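# Gondley Clothes

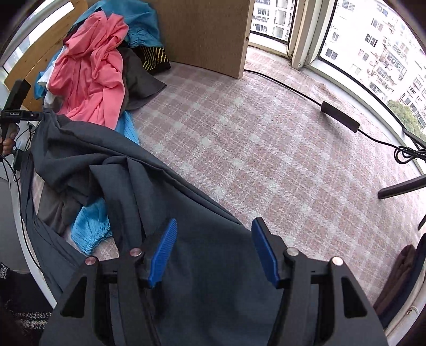 Gondley Clothes is a set of demonstrations of people sorting and folding laundry with hand-held grippers, recorded in lived-in homes for training manipulation policies. It holds 1526 episodes. Each episode starts from a heap, and the person works through it one piece at a time. Heaps were left mixed on purpose: a single one can have a salmon-pink garment bunched against a teal-blue one, trousers with an elastic cuff half under a big dark cloth, and a black piece with yellow stripes at the back. Large dark cloths like that are the hardest items in the set, and we would like to hear from anyone who gets good results on them.

## Contents

- `episodes/` — one folder per episode, with video, gripper pose and jaw opening
- `homes.csv` — one row per home, with floor type and main light source
- `splits/` — train, validation and test lists
- `notes/` — free-text remarks from the operators, lightly edited

Video and pose are already aligned. Jaw opening is stored as a value between 0 (closed) and 1 (fully open). It was calibrated once per session, so small offsets between sessions are normal.

## Collection

Recording took place in 10 homes. Pongsak Wiriya and Vega Garrido did most of the operating, and Sachiko Hamada wrote the protocol. Operators used two grippers, one in each hand. They were asked to:

1. Hold both jaws open over the heap before the first grasp.
2. Pick whichever piece they would pick at home.
3. Fold or lay out the piece on the floor or bed.
4. Go back to the heap without pausing.

Failed grasps were kept. If a piece slipped, the operator tried again in the same episode, and the retry is flagged in `events.json`. Episodes where tracking dropped out for more than 7 seconds were removed.

## Labels

Every episode has a garment type and a main color for each piece handled. Types are coarse (top, trousers, outerwear, bedding, other). Hugo Rivas checked the labels in the test split by hand. The rest had a single pass and contain mistakes, mostly between outerwear and bedding when a piece is never fully opened out.

## Splits

Splits are by home. No home in the test list appears in train or validation. Please keep it that way if you make your own subsets — scores on homes seen in training are much higher and don't tell you much.

## Known problems

- Patterned carpets confuse the tracker near large windows. Affected episodes have `pose_quality: low`.
- Left and right are swapped in part of the May recordings. Run `fix_sides.py` before loading them.
- Socks are rare.

## Changes

**August 14, 2023** — Removed duplicate episodes, added `notes/`, corrected the calibration for one home.

## Contact

Florencio Lorente maintains the set. Open an issue in this repository with the episode number and the split it came from.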